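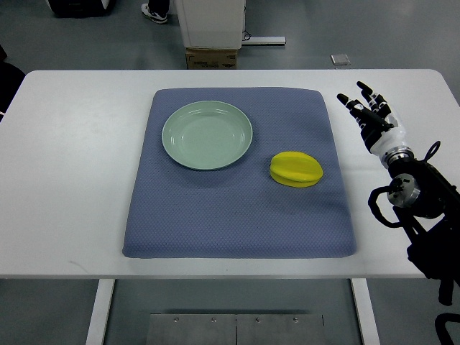

Kitchen Tips for a House Where Somebody's Memory Is Slipping

Home Kitchen Laundry Caring at Home Workshop Letters

By Annelies Zwahlen

1,618 shares 266 comments

My mother came to live with us in Canlow the spring she turned eighty-one, and she brought her rolling pin, her good scissors and a very firm opinion about where the spoons ought to go. Her memory had been getting patchy for a year or two by then. She could still make a pie crust without looking at a recipe (better than mine, and she told me so), but she might open every door in the kitchen looking for a cup, get flustered, and go sit down without her coffee. I've rearranged that kitchen more times than I'd like to admit, and these are the changes that stuck.

I'm a daughter and a former school cook and have no medical training, so please take all of this as one household talking to another. If the forgetting is new, or suddenly a lot worse, call the doctor before you buy a single label.

Label the doors, and use big plain words

I started with pretty little tags in cursive and Mom couldn't make heads or tails of them. Now it's thick black marker on white card, taped at her eye level: CUPS. PLATES. CEREAL. One word if you can manage it. A friend of ours in the next street, Kilian Mösli, cut out photos from grocery flyers for his wife's cabinets when reading got hard for her, and he says the photos outlasted the words by a good long while. You can do both on the same card. Use painter's tape first, so you can move things for a week or two before you commit.

Try taking a door off

Labels are fine, but seeing the thing itself is better. We took the door off the cabinet next to the stove, put the screws in a jar with the hinges, and wrote the cabinet name on the lid. That cabinet holds her cup, her bowl, the tea and the crackers. Yes, it gets dusty, and yes, my sister thinks it looks unfinished. Mom gets her own tea again, so it can look however it likes.

Think about color at the table

White mashed potatoes on a white plate on a white cloth are awfully hard to see if your eyes and brain are both tired. Pick dishes that are a different color from whatever they sit on, and a different color from the food if you can. Solid colors work better than patterns. We had a lovely tablecloth with cherries on it, and Mom kept trying to pick them up, so that went to the cedar chest.

Put out a little at a time. A table with the salt, the mail, the napkins, three serving bowls and a vase is a lot to sort through when all you want is your fork. I set her place, bring the main dish, and hold back the rest until she's going along nicely.

The stove

Every family worries about this one, and I don't have a perfect answer. What we did, in order:

- Moved the dish towels and the bread bag well away from the burners.
- Switched to an electric kettle with an automatic shutoff. The stovetop one went to my son's camping box.
- Pulled the knobs off the front burners when we weren't cooking. They live in a mug on top of the fridge.
- Had an electrician put in a shutoff switch inside the pantry. Ask around for prices, because the first quote I got was 700 dollars and the second was a good deal kinder.

Check your smoke alarms while you're at it. Press the button right now, if you're reading this at home. I'll wait!

Keep the cleaning things somewhere else entirely

Dish soap in a pretty pump bottle looks an awful lot like syrup. Anything you wouldn't want swallowed should be in its own packaging and out of the kitchen, or behind a latch. I keep mine on a high shelf in the laundry room and carry a caddy back and forth. It's a nuisance for a few days and then you stop noticing. Pills go in a locked box, with the week's supply in an organizer that I fill after supper when the house is quiet.

Go through the fridge on a regular day

Mom will put a half-eaten sandwich away very carefully, behind the pickles, wrapped in a paper napkin. Clear containers help. So does a strip of masking tape with the date, and keeping the middle shelf for things that can be eaten as they are, like cut fruit, cheese, yogurt or a boiled egg. When I check, I do it while she's having her nap. She was a tidy housekeeper all her life and it hurts her feelings to be inspected.

Leave some jobs undone on purpose

This took me the longest to learn. I was so busy making everything safe that I'd taken away every job she had, and she was following me around the kitchen asking what she could do. So now there are always towels to fold, beans to snap and silverware to sort. If the forks end up in with the spoons I leave them until later. She hums when she's shelling peas, old dance tunes mostly, and I've started buying more peas than we can eat.

A short list by the phone

Ours is in large print and has my cell number, the doctor, the pharmacy, poison control and our own street address. You'd be surprised how easily your own address flies out of your head when you're upset, and I mean mine as much as hers.

Next month I'll go through the bathroom, starting with rugs, which I have strong feelings about. If you've got a good trick for keeping track of eyeglasses, leave it in the comments, please. We're down to the spare pair again.

Share Print Save 266 comments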